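Wednesday, late evening

I came back from work with a headache, but it was a good day, so I want to write it down before I sleep. In Arkatville it rained until noon, and the bus was full of wet umbrellas. I read two pages of my book and then only looked out of the window.

The whole day was about the cubes. I did not expect that a grown woman could think so long about toy blocks. When I was small we had a box of them at my grandmother's house, real wooden ones with the paint bitten off at the corners, and I never asked who decided that one should be red and another green. Now I ask it all the time. I look at a color and I try to find its name, and in English this is hard for me. In my language the word for light blue is a separate word, not a kind of blue. So I say "light blue" and it feels to me like saying "small horse" for a pony.

On the brown table we had three of them: the orange one, the light blue one and the purple one. The purple one was lying far from the other two. I liked how it looked there by itself, like a person who came to a party and does not know yet where to sit down. 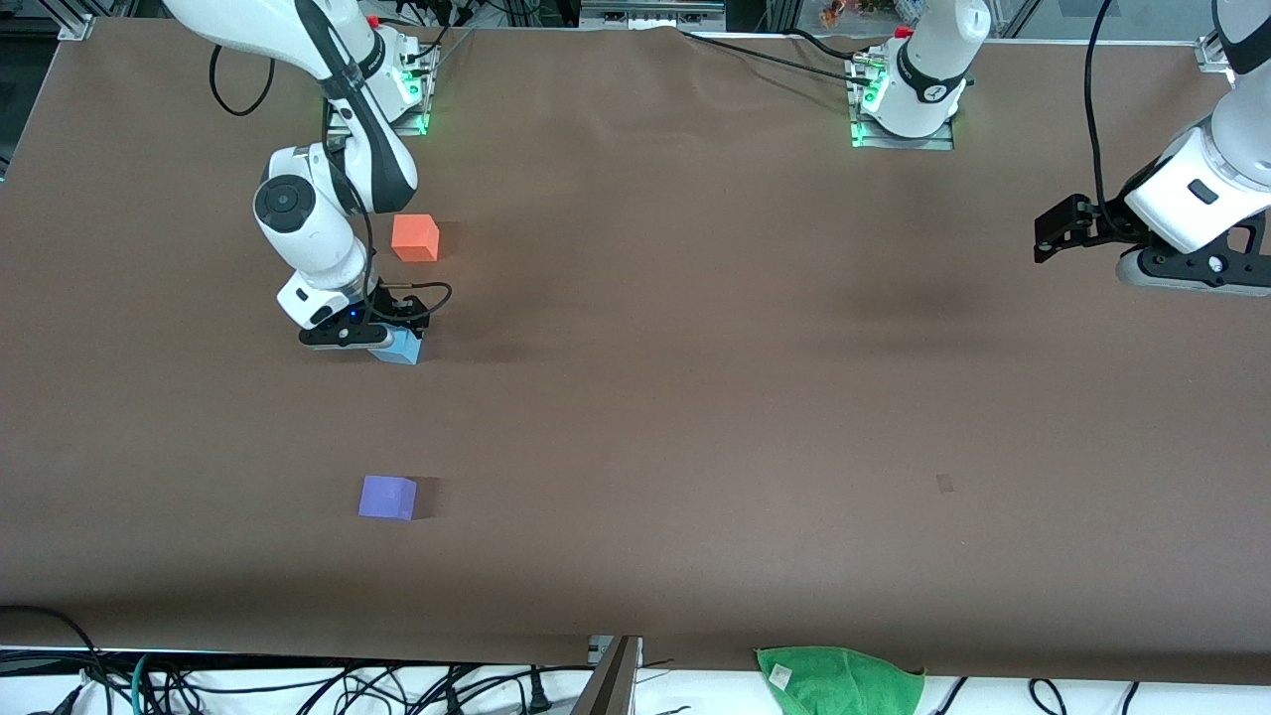 Osaze Obi thinks I should stop saying purple. For him it is lavender, and purple is what you call an eggplant. He told me also that if I write "purple" in the list, then somebody at Marchal will order us a dark one the next time, and it will disappear on a brown table when the lamp is weak. I answered that lavender is a smell. He laughed, but he went and corrected the list with his pen, so now it is lavender officially.

At lunch I opened the Plasell catalog to see what they call their colors. It made everything worse. They have "mist" and they have "dusk," and on the paper I could not see a difference. The set costs 1140 without delivery, and for this money I would like to receive normal words. Druvex is cheaper, but they sell only by 300 pieces, and where would we put 300 cubes? The cupboard under the window does not even close properly since July.

In the afternoon I became slower and I looked more. I think this was the best part of the day. When a cube lies at an angle to you, it is never one color. The orange is strong on the top, and on the front it turns to peach, almost like the inside of a melon, and there is a thin side that is darker again. Then comes the shadow, and the table also changes there, it becomes brown and gray together. The blue has a little purple in it if you look at it long enough. I had never noticed so much in a thing that I can hide in my hand.

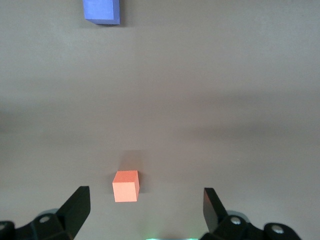

So I began a second list, a private one, at the back of this notebook. For every color I write the English word, then my word, then some food. Orange is easy, there I wrote melon and also the salmon my aunt makes at New Year. For the blue I could not find any food. Blueberries are too dark, and inside they are not even blue. I left the place empty and I will ask my mother when she calls, she is good at such things.

I must remember to buy bread tomorrow, and stamps. The headache is smaller now. The rain has started again, and I left my gray sweater on the balcony.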